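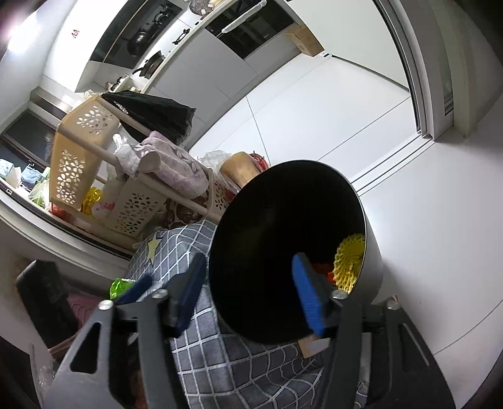

Scale, Soap and the Second Rinse: Erlinda Villanueva on Hard Water in the Kitchen

Erlinda Villanueva has spent 19 years testing household water, most of them at Moodley, a small laboratory that takes samples from private wells and older apartment buildings. Her bench work is titration and conductivity. Her phone calls, she says, are mostly about dishes.

"People ring up with a report in their hand and the first thing they ask is why the glasses are gray," she said when we spoke on a Saturday morning. "They skip the lead result and the nitrate result. They go straight to the glasses."

The gray film has two sources, and she is strict about keeping them apart. One is mineral scale, mainly calcium carbonate left behind when hard water is heated or evaporates. The other is etching, a change in the glass surface itself. Scale comes off with acid. Etching does not come off at all. Her test is a cotton swab dipped in white vinegar and held on the film for a minute or two, then rinsed. If the spot is clearer than the glass next to it, the film is scale.

"I've had customers buy a softener to fix etched glasses. The softener works fine. The glasses look the same, and in some dishwashers soft water with too much detergent will etch them faster."

Hardness is reported in milligrams per liter as calcium carbonate, or in grains per gallon, and one grain is a little over 17 milligrams per liter. Villanueva prefers the first unit and prints both, after several years of callers reading one and programming their softener in the other. A dishwasher or softener set in the wrong unit will regenerate constantly or hardly ever.

She does not recommend a softener for every hard supply. At 100 milligrams per liter she would leave the plumbing alone and change the washing routine. Well above that she starts asking about the water heater, because scale on an electric element acts as insulation and the element runs hotter to do the same work.

The washing routine is where she has the most to say. Soap in the strict sense, the sodium or potassium salt of a fatty acid, reacts with calcium and magnesium to form an insoluble curd. Most dish liquids are built on synthetic surfactants that tolerate hardness much better, though they still lose some performance. Bar soap and homemade liquid soap do not tolerate it.

"The curd is sticky. It holds on to grease and it holds on to starch. So someone with hard water and a bar of soap washes a saucepan, and it feels waxy, and they add more soap. Now there is more curd."

Her own method uses less detergent and a second rinse. She scrapes, wipes off the fat, washes hot with a measured amount of dish liquid, rinses, and rinses again. The water from the second rinse is the last thing on the surface, so the item should be dried with a towel before that water can evaporate in place. Air drying is fine on soft water. On hard water it deposits whatever was dissolved.

On scrubbers she is fairly neutral. Plastic mesh will shift food from most surfaces and drains quickly, but it does little to established scale. Steel wool will cut scale and will also cut the finish. She would use neither on a deposit she could dissolve.

"Chemistry first, then friction. If you're leaning on it, stop and fill it with acid and go do something else."

For a kettle she uses citric acid, four teaspoons to a quart of water, brought to a simmer and left to stand until the fizzing ends. She then empties it, rinses it and boils one full load of plain water, which is thrown out. Vinegar does the same job more slowly and with a smell. She keeps both away from bare aluminum and cast iron, and away from marble counters, which are calcium carbonate and will dissolve at the same rate as the scale or faster. Neither acid should ever meet chlorine bleach - the mixture gives off chlorine gas.

She is less patient with devices. Moodley was asked last year to run samples from a clamp-on magnetic unit sold as the Pilent, before and after installation, in 5 apartments in one building. Total hardness did not change in any of them. Villanueva points out that the seller never claimed it would; the claim was that the scale would be softer, and the laboratory was not asked to test that. She would like somebody to commission it, with a control group.

The other product she hears about is Skallel, a cartridge fitted under the sink that doses polyphosphate. "That one has a mechanism. It holds the calcium in solution for a while. But heat breaks it down, so put it on a cold line and don't expect it to protect a boiler. And change the cartridge. An empty cartridge is a piece of pipe."

Asked what a household should do before spending anything, she listed a hardness test at the kitchen tap, a second one at the outdoor faucet if the house already has a softener, and a look at the bottom of the kettle. Test strips are accurate enough for this. The outdoor faucet usually bypasses the softener, and the difference between the two readings shows whether it is doing any work.

"If they match, check the salt before you call me," she said.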